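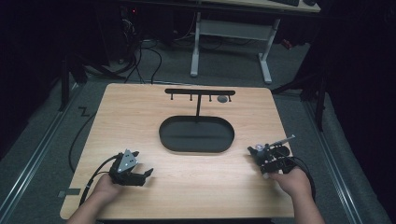
4. Recording and aligning a two-hand session in Horarero

This section covers the recorder, the clock check and the export. It assumes both hand-held grippers are already paired as described in section 3. If they aren't, Horarero will let you work through every step below and then save a file containing nothing, with a green check mark next to it. We are fixing the check mark.

4.1 Before you record

1. Put the tray and rack where the head view can see all of them, including the pegs. The scene model is fitted once, at the start of the session, and it does not reconsider.

2. Hold both grippers over the table with the fingers slightly open and pointing inward. This is the rest pose. The software uses it as zero, so a sloppy rest pose gives you a sloppy everything.

3. Open the Devices panel and wait for Left, Right and Head to turn from gray to blue. Head is always last.

4. Select Hold Pose and stay still for 3 seconds. If your nose itches, scratch it first.

Note: Left and Right are assigned by device ID, not by which hand you happen to be using. Swapping grippers produces a perfectly valid recording of a person with crossed arms.

4.2 Checking the clocks

Each gripper stamps its own data, and the three clocks drift apart at their own pace. Horarero corrects this from a short gesture.

5. Select Sync. Close and open both grippers together, briskly, 8 times.

6. Read the offset shown under each device name. Anything marked Fair or better is usable. Poor means you should repeat step 5. Unknown means the Berchtold time service has stopped, and repeating step 5 will only tire your hands.

7. If you see Unknown, go to Tools > Services and restart the time service. The panel may report error 404 while it comes back up. This is the panel looking for the old address — ignore it once, worry if it appears again.

4.3 Recording

8. Select Record and wait for the tone. Anything you do before the tone is kept, but the segmenter throws it out later without telling you.

9. Perform the task at an ordinary pace. The planner learns timing along with position, and the Rarham build still pauses before every peg in memory of one very thoughtful afternoon.

10. Return to the rest pose and select Stop.

Caution: Do not move the rack during a take. Pose tracking follows the grippers; the rack is assumed to be a law of nature. If it gets bumped, discard the take and refit the scene.

4.4 Export

11. Open the take in Review and scrub through the finger-width plot. Flat stretches during a grasp usually mean lost packets.

12. Select Export. Files longer than 2,000 frames are split, and the parts must stay in the same folder.

13. Fill in the Operator field. "Me" is accepted by the software but not by Veronika Baumgartner, who maintains the Hillham dataset and will send it back.

Replay on the arms is covered in section 5. Read the part on speed limits before you get there.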